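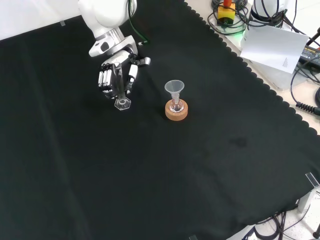
Stovulis, 2024-06-30

Setting up to pour

1. Spread the black cloth and smooth out the worst of the folds. I never get them all, and a few creases won't hurt!
2. Sit the little round-bottomed flask in its cork ring (it'll roll off on you otherwise), then pop the funnel in the neck.

Note: check the stem goes right down into the neck.

3. Measure your water in the graduated cylinder, on the level, with your eye at the line. 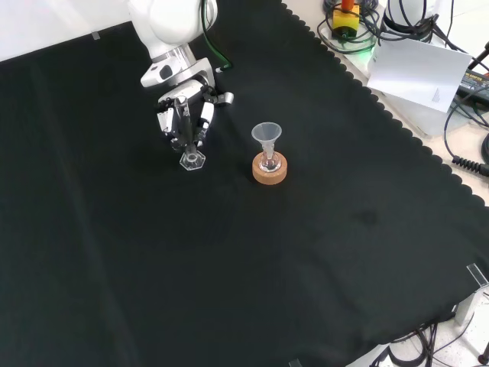

4. Pour slowly down the side of the funnel. I stop at 100 mL and let it drain before I add any more.

Caution: glass foot, so set it down gently, please!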